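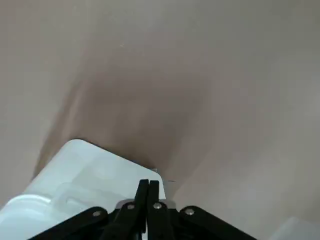

*Gripper fingers beside a white plastic container at the Rukton packing cell.*

**Plamon publishes its gripper care routine, tea stains removed**

**2025-04-30.** Plamon, the small-parts packing firm, has released the full maintenance routine for Rukton, the single robot cell that handles its sample boxes. The document runs to 31 pages. An earlier version ran to one page, most of it crossed out, and was kept in a drawer with the takeaway menus.

The routine was written by Tobiloba Isah and Josée Nguyen, who between them have looked after the cell since October. It covers the fingers, the linkage pivots, the wrist camera and the work surface, in the order in which they tend to cause arguments.

Most of the text concerns the pivots. Rukton's gripper relies on a set of small fasteners that like to creep loose over a long shift, and a loose pivot shows up first as a finger that arrives slightly late. The old remedy was to tighten everything until it stopped moving, which it did, along with the gripper. The new one asks for a torque check every five shifts, a dab of thread-lock on any fastener that has moved, and a written note of which one it was.

"We had a cell that worked beautifully for whoever had touched it last," said Adaeze Sani, operations manager at Plamon. "Everyone else had opinions. Now we have a page number."

Finger alignment gets its own chapter. The operator closes the gripper on nothing, looks for daylight between the tips, then opens it fully and compares each side against a steel rule. A mismatch of up to 3 mm can be corrected in the settings. Anything larger means taking the fingers off, and the routine asks that the cell be isolated first, in capitals, twice.

The wrist camera is wiped with a dry lens cloth at the start of each shift. Sleeves, aprons and the hem of Mr Lachance's jumper are named as unsuitable. Dwight Lachance, who trains new operators, has asked for it to be recorded that the jumper was clean.

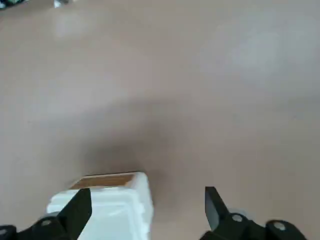 **Does the cell need recalibrating after the fingers are changed?**
Every time, even when the new pair is the same model as the old one. Run the short touch-off program, save the result under the date, and do a slow test pick before going back to normal speed.

Plamon ran the routine on trial for 102 shifts before publishing. Unplanned stops fell, though the company declines to give a figure, having once given one and been asked about it at every meeting afterwards.

The routine is free to download from the Gitness document library. A version for the Taipe cell will follow when somebody finds its manual.

**Press contact:** Raghda Hakim, Communications, Plamon. Please ask for her by name, as the main line goes through to the loading bay.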